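Notebook - bench 2, Clotine trial, November

Third week with the Clotine kit from Bisbridge and I'm still looking forward to coming in for it. Trial license runs 27 days, so I want everything written down properly before we have to say yes or no.

Setup recap for Anneli, who missed the start: two arms on the white table, plain wall behind, the demonstration tools on the laptop. Mounting and first power-up went fast once I found the right page in the manual (it's in the appendix, look for "table frame"). Calibration of both arms is one wizard now. Loved that. On the old Yagi software we did each side by hand and then argued about the offsets.

Task today is marker into paper cup, right arm only, left arm parked open on its side of the table. I know it sounds tiny, but it's a great test of the kit - narrow target, light cup, and a long thin thing that wants to tilt in the grip.

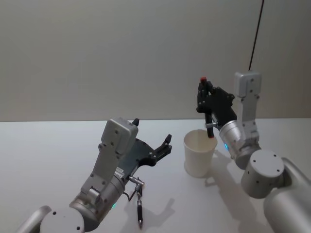 Right hand lowering the marker into the cup, red cap up.

Notes on the demo recorder, the part I was most curious about:

- Start/stop from the foot switch works. No more leaning over to the keyboard.
- You can trim a take right after recording it. Huge!
- Playback scrubbing is smooth at full speed, a bit jumpy at slow speed. Reported to Bisbridge support, ticket 72.
- Takes get named by clock time and nothing else. I want the task name in there. Anneli has a script from the Flikby project that might do the renaming, must ask.

Grip force: the default setting is too eager for a paper cup but fine for the marker. Saved a separate profile, "marker soft", under my login. Please copy it before changing it.

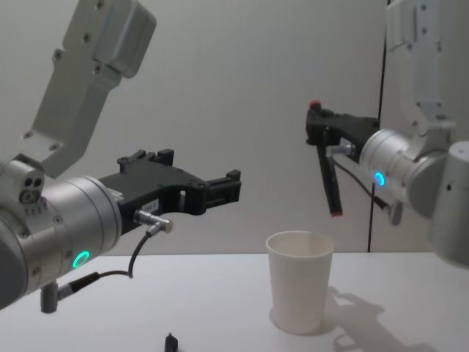
Both wrists and their connectors, cup under the right arm.

Cables are my one real gripe. The plugs hang under the wrists and I keep watching them when I should be watching the cup. Bisbridge sells a sleeve set, 900 for the pair of arms, which seems steep to me. Going to try hook-and-loop straps first and see how much wrist rotation we lose.

To do:
- straps on both sides, then redo the reach check
- try a taller cup
- 3 operators on the same task, same profile, compare takes
- ask Bisbridge if the trial data exports in full or only as previews

Leaning yes so far. Anneli, add your notes under mine when you've had a go - 4 pm slot is free.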